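Uma manhã com os robôs que arrumam a mesa

No laboratório da Westerberg, a visita começa pelo corredor dos cacifos, onde cada pessoa recebe um crachá e deixa a mala. Só depois se passa à sala de ensaios. O dia aberto de 12 July 2024 foi dividido em grupos pequenos, com sessões de meia hora, e quem chegou cedo teve tempo para um café antes da primeira.

A responsável pela demonstração, Embla Strömberg, trabalha em manipulação há vários anos e fala do assunto sem grande cerimónia. O programa chama-se Homon e trata de tarefas domésticas simples: dobrar, guardar, abrir, passar um objeto de um lado para o outro. Não há peças feitas à medida nem marcas na mesa para orientar os braços. O material vem de lojas comuns e muda de semana para semana.

O plástico transparente é o que dá mais trabalho. Reflete a luz do teto, deixa ver o que está atrás e nunca fica duas vezes na mesma forma. «Uma caixa tem cantos. Um saco tem o que lhe apetecer», resumiu Strömberg, enquanto um colega preparava o posto.

Para ensinar uma tarefa, um operador conduz os dois braços à distância e o sistema regista os movimentos e as imagens das câmaras dos punhos. O conjunto atual tem 1,000 demonstrações, recolhidas em 4 postos desde dezembro. Muitas foram repetidas – um saco que escorrega a meio do gesto obriga a recomeçar – e as tentativas falhadas são guardadas à parte, com uma nota do operador.

Os visitantes puderam acompanhar o ensaio num ecrã ao lado da mesa, com a vista do punho. A essa distância, a ponta dos dedos ocupa boa parte do campo e percebe-se melhor a margem com que o operador trabalha. 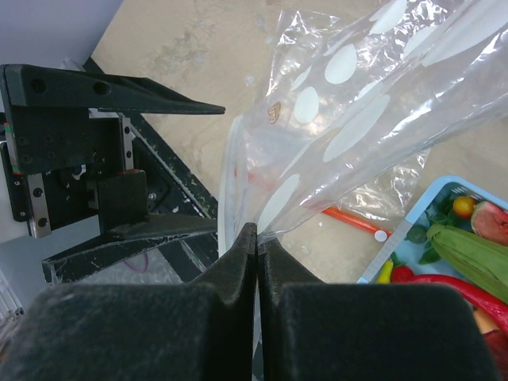 As pontas da garra junto ao saco transparente de manchas claras, com o segundo braço à esquerda e o cesto azul à direita.

A seguir houve perguntas. Um professor quis saber quanto tempo demora formar um operador; a resposta foi duas semanas, três para quem nunca usou comandos deste tipo. Outra visitante perguntou pelo desgaste das garras. São desmontadas e verificadas com regularidade, e as pontas trocam-se quando deixam de fechar bem.

A Westerberg não anunciou datas para um produto. O próximo passo é repetir os ensaios nas instalações da Coltero, com outra iluminação e outras mesas. As inscrições para a visita de dezembro fazem-se na receção.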